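September, bench 4, 08:40

Humidity cabinet back up overnight. Continuing the knit relaxation series on the rib samples. Goal is unchanged: find how much of the width loss after washing comes from the yarn and how much from the take-down tension on the machine.

**Samples**

- Hrubý lot, 2x2 rib, wool/acrylic
- Pedby lot, 2x2 rib, all wool
- Elcombe control, plain jersey

All conditioned flat, no weights. Hrubý pieces curled at the cast-off edge and had to be turned once. Marked gauge points with tailor's thread this time; the pen marks from the last run bled in the first rinse and could not be read to better than a millimeter.
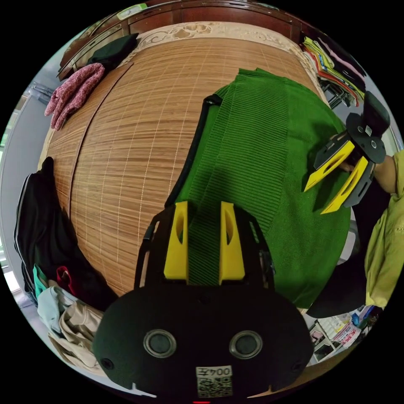

Course count is stable between the first and second readings on the Pedby lot. Wale count is not. The rib closes up in the width as soon as it is lifted, and the reading then depends on who lays it back down. Rosalind Hutchins suggests sliding a card under each piece and moving the card. Tried on one sample, much better repeatability. Adopting it for the rest.

Cabinet log shows a dip at 03:15, door seal again. Readings before that point kept, readings after it flagged in the sheet.

**Extension test**

Tunevex frame, slow speed, 17 cycles per sample. Load cell zeroed before each sample. Pedby recovers nearly all its width by the next morning. Hrubý keeps a residual set, worse near the side seam where the linking thread is tight and does not stretch with the fabric. Cutting the seam on a spare piece removed most of the difference, so the seam is carrying load and the fabric figures for the made-up pieces are not clean. Use unseamed panels from now on. 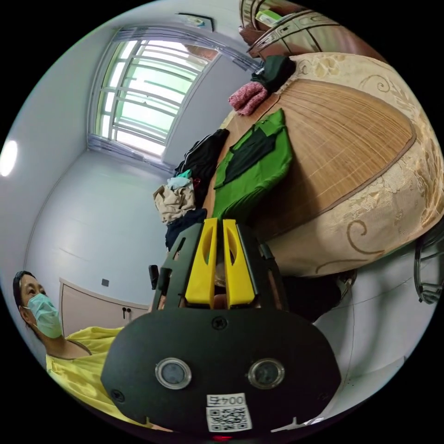

Gripper 004, two yellow fingers, person in mask at left.

Frame counter stood at 1597 at the end of the session. Service is due at 2000, so the jersey series should fit in before then if no repeats are needed. Jaw liners are polished on the left side and slip slightly on the heavier rib. Turned them end for end. Ordered replacements.

**Open points**

1. Repeat wale counts on Hrubý with the card method, same operator for both readings.
2. Ask Elcombe for the take-down setting on the control. Their sheet gives the machine gauge and nothing else.
3. Check whether steam relaxation gives the same end width as a wash. If it does, drop the wash step for the wool lot.
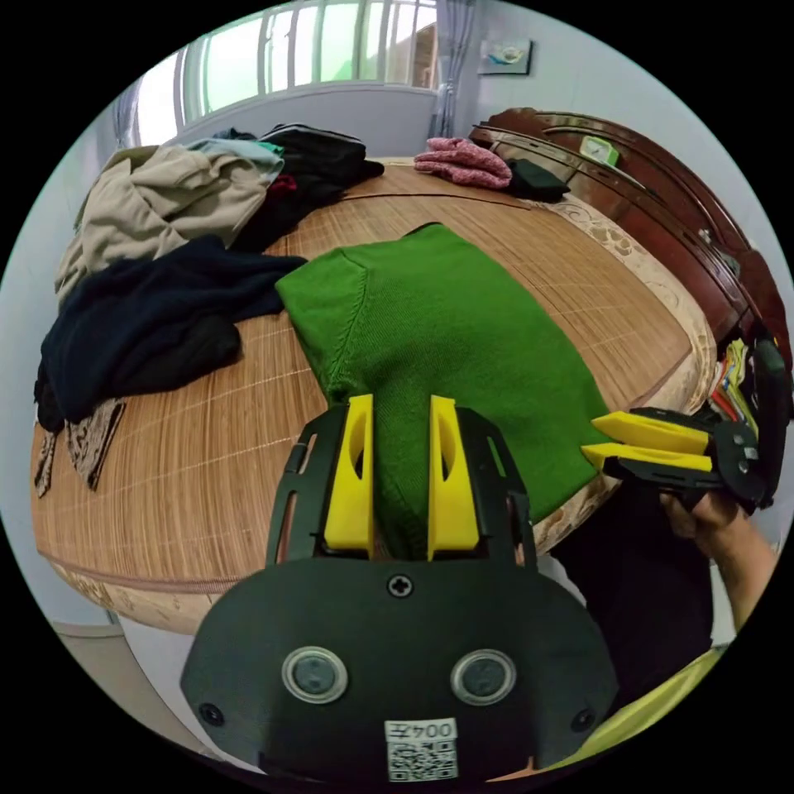 4. Replace the cabinet door seal. Part is in the second drawer, old stock, check it has not hardened.

16:20. Cabinet closed with the jersey pieces inside. Next reading tomorrow before the heating comes on.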